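3. What ends up on the table 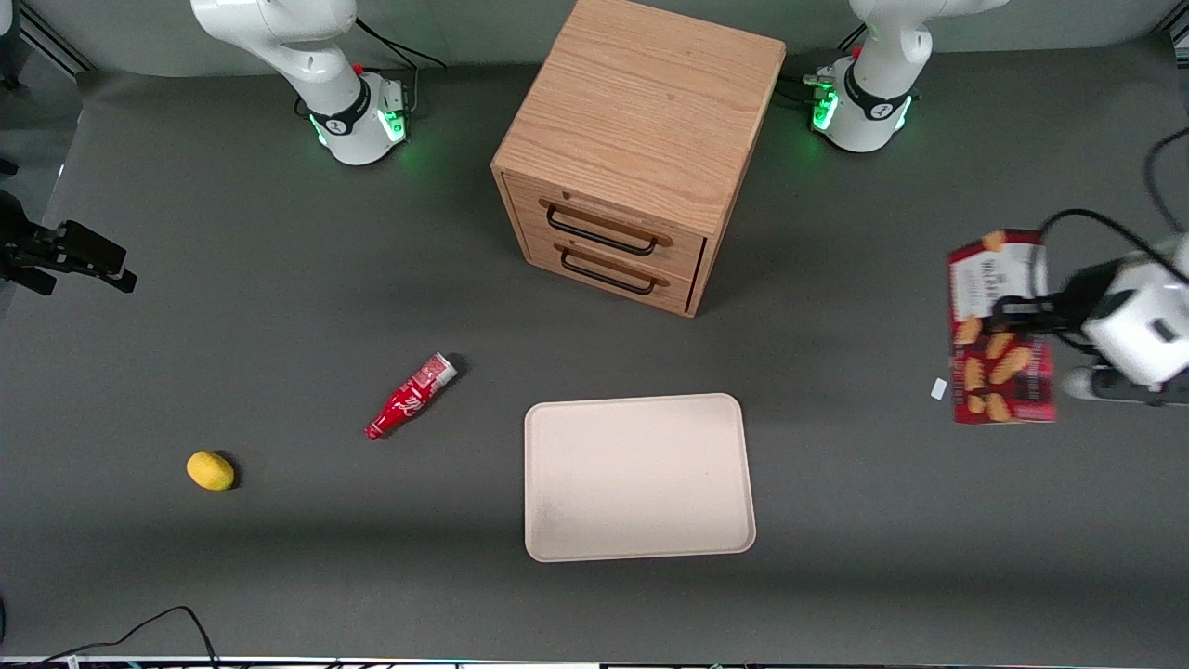
I should say how I came to care about tabletops in the first place. For my first two years on this project I was only interested in cupboards. Cupboards have doors, people decide what goes in them, and you can ask about the decision and get a decent answer. Tables I treated as a kind of leftover, the place where the stuff that hadn't made it into my data yet was waiting around. Then Refugio Meléndez read an early draft and wrote in the margin, next to my nice tidy diagram of a kitchen, "where is the mail?" I had no answer. The mail was on the table, of course, along with everything else I'd left out.

So we went back. The second round of visits covered 27 households in Borkville and Trevel, and this time I asked people about flat surfaces first and storage second. I wrote down each thing that was out, where its owner would say it belonged, and how long they thought it had been sitting there. That gave us 602 entries, which sounds like a lot until you've seen a kitchen table in December.

The first thing that jumped out at me was the food in boxes. Cookies, crackers, tea, cereal – anything in cardboard that stands up by itself and gets opened more than once. Figure 3 has a cookie box of just this kind, the red one with the cookies printed on the front. People were very sure that a box like that lives in the pantry. They said so quickly and without thinking. Then I'd ask when it had last been in the pantry and there would be a long pause (one man in Trevel laughed out loud and offered me a cookie from it). In the notes I started calling these "visitors," and the name has stuck, although Refugio still thinks it's too cute for a paper.

Figure 3. A dark gray tabletop with household objects spread over it. A light oak-colored wooden drawer cabinet stands at the top center, turned at an angle, and a red cookie box is held upright by a gripper on the right.

The second thing was small furniture that sits on bigger furniture. I mean the little drawer cabinets, letter trays and spice racks that people buy to get a table under control. I had guessed that these would count as storage and behave like storage. They sort of do, on the inside. But the top of a drawer cabinet is one more flat surface, and people used it that way in almost every home that had one. I have two entries from the same family in Borkville, a few weeks apart, where the drawers were nearly empty both times and the top was full both times. When I asked about it, the mother said the drawers were "for later." I wrote that down and underlined it, and I've been using it in talks ever since.

There's an angle question here too, and I mean that literally. A cabinet that was pushed square against the wall got used less than one that had been turned toward wherever people sat. Dobos, our smaller pilot, had hinted at this, but we only had a few homes and I didn't trust it. With the larger set I trust it a bit more. Turning the cabinet costs nothing, and several people had done it without ever noticing they'd done it. I'd love to see somebody test this properly, because all I have is what people told me and what I could see on the day.

The third thing is scraps. Torn corners, bits of receipt, the little tabs that come off packaging. I left them out of the first coding sheet because they seemed too small to bother with, and I regret that now. By the time I added them I had already been through a good part of the visits, so the 111 scraps in the table are an undercount and should be read that way. What I can say is that people treated them differently from everything else on the surface. A mug that was out of place got moved. A scrap got moved around – pushed to the edge, nudged under something, wiped past. Hardly anybody had a place in mind for it, and if you asked where it belonged they looked at the trash can as if it were in another town.

I went back and forth on whether to split the entries by room. The older Brotham survey did, and its kitchen and dining room numbers look very different from each other. Our homes are smaller, though, and in most of them the same table does both jobs, with homework and bills on top of that. In the end I coded by surface and let the room go. If you'd like to compare the two sets, the safest way is to pool the Brotham kitchens and dining rooms and leave their hallways out.

One more note on the word "belongs," which I've been throwing around pretty freely. I took whatever the owner said as the answer, even where two people in the house disagreed. When they did, I coded both places and marked the entry as disputed. Most of the disputed ones are scissors.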